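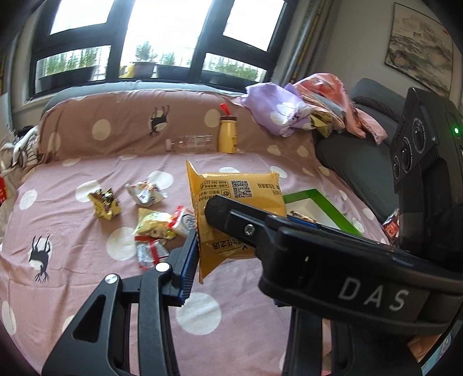
4.2 Life after release: what the housing interviews told us

I went into the Stomska interviews thinking we'd mostly hear about jobs. We had 22 people, all of them out of prison for less than a year, and I had a long list of questions on work that Kekeli Dramani and I had fussed over for most of December. What people wanted to talk about was rooms. Who picks the furniture, who has a key, whether you can turn the light off yourself. One man spent ten minutes of his interview on fabric (he'd had gray blankets for so long that he now wanted patterns on everything), and a sofa covering like the one in Figure 3, dusty pink with white polka dots and black antlered deer, is very much the kind of thing he meant. I'd never have thought to ask about that! We added a question on home furnishings after his interview and got some of our longest answers from it.

Figure 3. Patterned sofa covering with a snack package in the foreground.

The survey side is drier, but it points the same way. Of the 533 people who filled in our Irstead questionnaire, 300 named "a door I can lock" as one of the things they'd missed most. I should say that the list was ours and people could tick as many items as they liked, so please don't read that as a ranking. Emerson Bragança read an early draft and pushed me on this point, and he was right to.

We also asked about time in solitary. People who had been through it wrote more about noise and sleep, and several told us they still eat standing up. I can't say from these data that solitary caused any of it, and we had no comparison group outside the two towns. The Prado records might help with that, once we've matched them to our questionnaires, and I come back to the matching problem in Section 5.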